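Small firms to get start-up loans under youth jobs plan

Wed 9 June

The Zeston district council has approved a loan program for first-time business owners under 30. Lending is set to begin before the end of June. The program will be run by Kiiskinen, a regional credit cooperative, and will not require property or a guarantor as security. 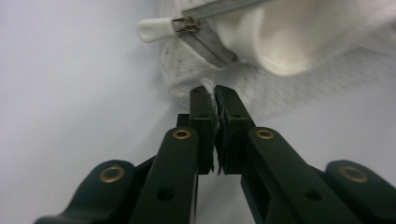
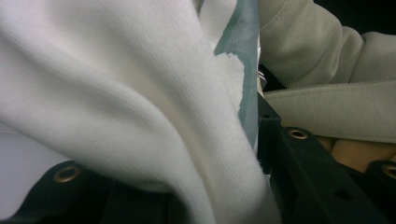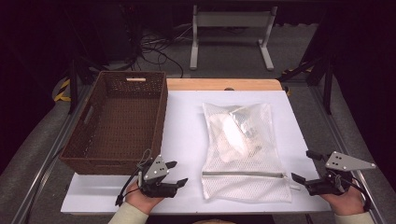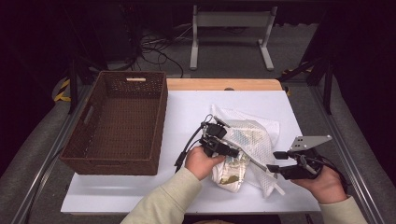
Terms of the loans

Each applicant may borrow up to 2,000 in local currency, repayable over two years in equal monthly payments. The first payment falls due 90 days after the money is released. Interest is fixed for the full term. Borrowers who repay early will not be charged a fee.

Applicants must live in the district, have no other business loan outstanding, and submit a one-page plan with a cost table. Registered partnerships of two people may apply together but will be treated as a single borrower. Franchise fees and the repayment of private debts are not eligible costs.

Background

The district employment office listed 3,574 residents under 30 as seeking work at the last count. Most bank lending to small firms in Zeston has so far required collateral, usually land or a vehicle.

"The main barrier in the applications we turned down was security for the loan," said Margareta Ghiță, who heads lending at Kiiskinen. "The plans themselves were often sound. Under the new rules we score the plan and the cash flow."

Valentin Oprea, a council member for the Zevside ward, voted for the measure but asked for quarterly figures on missed payments. He also said the loan ceiling was too low for trades that need machinery, and that it should be reviewed after the first year. The council agreed to publish the figures and took no decision on the ceiling.

How to apply

Forms are available at the employment office and at the Kiiskinen branches in Zevside and Cakeck. Completed forms must be handed in at a branch with proof of address. Decisions will be sent by mail within 30 days.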